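Visit to the Sollberg Field Station, Hadport

2023-09-19
By Refilwe Radebe
7 min read

Members of the Institute's crop protection group visited the Sollberg Field Station at Hadport this month to see the first full season of work on flowering strips and natural enemies of aphids. The visit was arranged at the invitation of the station's head of entomology, Dr Marietjie Mthembu, and was attended by staff from the plant health, seed and advisory teams.

The station lies on a north-facing slope above the estuary. It was a fruit research site until the orchards were cleared, and the old packing shed now holds the insect rearing rooms. The land is divided into 80 trial plots, of which just over half are sown with field beans and the remainder with spring wheat. The soil is a heavy clay that drains slowly, and the lower plots were sown late this year in consequence.

Dr Mthembu opened the morning with a short talk on the purpose of the trial. Growers in the district have relied for many years on a small number of sprays against black bean aphid, and the station has recorded a steady fall in how well two of them work. The Potgieter trial, named after the farm where the first strips were sown, asks whether hoverflies, lacewings and small parasitic wasps can hold aphid numbers below the level at which a grower would normally spray. It compares four seed mixes sown along the plot margins with a bare margin and with ordinary grass.

The group then walked the upper plots. The strips had largely gone over by the time of the visit, although the late-flowering mix still carried a good deal of wild carrot and some yarrow. Station staff explained the counting method, in which 100 bean stems in each plot are examined at fixed points along a line and every aphid colony is scored by size. Parasitised aphids, which swell and turn a papery brown, are scored separately. The work is slow and must be done by trained staff, as the early stages are easily missed.
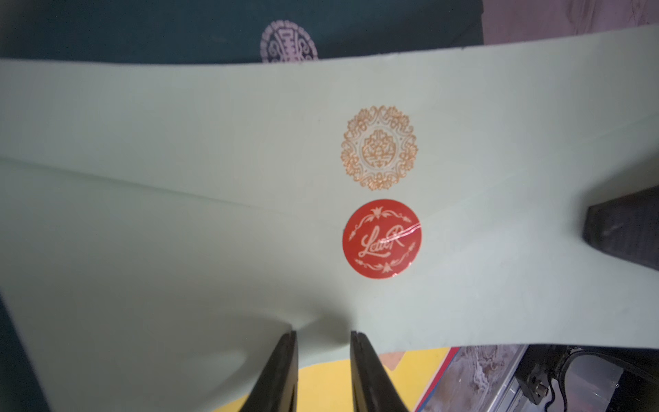 Results from the first season are still being checked and the station asked that detailed figures should not be circulated before the winter meeting. In general terms, parasitic wasps were found earlier in plots beside the two mixes rich in umbellifers, and in greater numbers at the plot edge than in the middle. How far the benefit reaches into the crop remains the main question. Dr Mthembu was careful to point out that one season on one site cannot settle it, and that the cool weather in early summer held back both the pest and its enemies.

After lunch the visitors were shown the rearing rooms. Three species of wasp are kept there on potted bean plants under controlled light, and the station has so far founded 511 separate lines from females collected on farms in the district. The lines are used to test whether local wasps differ in their tolerance of cold, a matter of some importance if they are to be active early enough in spring. Visitors changed into clean overshoes and coats before entering, and the rooms were viewed in parties of four. The rearing staff answered questions on plant hygiene at some length. Mildew on the host plants has been their chief difficulty, and two lines were lost to it in the spring.

The final session concerned record keeping. Field counts are entered on handheld units into Muvby, the station's own database, which links each count to the plot, the weather record and the name of the person who made it. Our seed team took a particular interest in this part of the visit, having met similar problems in matching paper sheets to plots at our own site. The station has offered to share its plot-naming scheme, and a copy has been requested.

A discussion followed on costs. Seed for the richest mix remains expensive, and several members of our advisory team doubted that growers on short tenancies would sow it without support. Dr Mthembu agreed that this was a fair concern — the cheaper mix, with seven species, was added to the trial for that reason. It was slow to establish on the lower plots and will be resown there.

The Institute wishes to record its thanks to Dr Mthembu and her colleagues for a well-organised day and for their patience with a large party. A return visit by Sollberg staff to our own bean plots is planned for next June, when aphid numbers should be close to their peak. Members of staff who would like to take part should give their names to the plant health office.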